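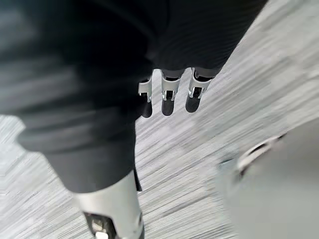

Dark Fabrics and the Drying Rack: Notes on Sorting by Weight

My laundry used to be sorted by color only. Darks went in one load and everything else in another. This worked for the wash and failed for the drying, so in February I changed the order of operations and kept notes.

The problem is the charcoal and black things. Most of what I own falls in that range, and it covers very different cloth. A ribbed knit holds far more water than a plain woven sleeve of the same color. Hung side by side, the woven piece is ready to fold while the knit is still damp at the cuffs and hem.

The method

I now split the darks into 2 groups before washing: plain weaves, and anything ribbed or doubled. The test is by hand. Pinch the cloth near a seam, and if it springs back it goes with the ribbed group. Fine ribbing is easy to miss by lamplight in dark gray, so I sort in the morning next to the window.

Both groups get the same cold cycle and the same detergent, a Braritz liquid at half the marked dose. I tried the full dose and found residue along the folds.

Rack layout

The rack is a Stendex folding model with 20 rails. It stands in the hall with the long side parallel to the wall. Ribbed pieces go on the outer rails with an empty rail on either side. Woven pieces go in the middle and can sit on adjacent rails. Sleeves hang straight down and are not folded over the bar, which leaves a crease that needs ironing.

Cuffs are the slow part. Turning them back once after 3 hours brings them level with the rest of the garment. I set a kitchen timer for this and have stopped trying to remember it.

Weights

I weighed one ribbed load on the kitchen scale straight out of the spin. It came to 2,260 grams. I have not yet weighed a woven load, and the comparison will have to wait until I have enough dirty shirts to make one.

Folding and storage

Woven pieces are folded in thirds and stacked. Ribbed pieces are rolled, which takes more drawer width but keeps the shoulders flat. The drawer dividers are from Vrettos and are slightly too tall, so the drawer catches on the left if the front one is not pushed down. I plan to trim it.

Remaining issue: lint. The ribbed group collects it along the seams, and the sticky roller lifts only part of it. A stiff clothes brush is next on the list.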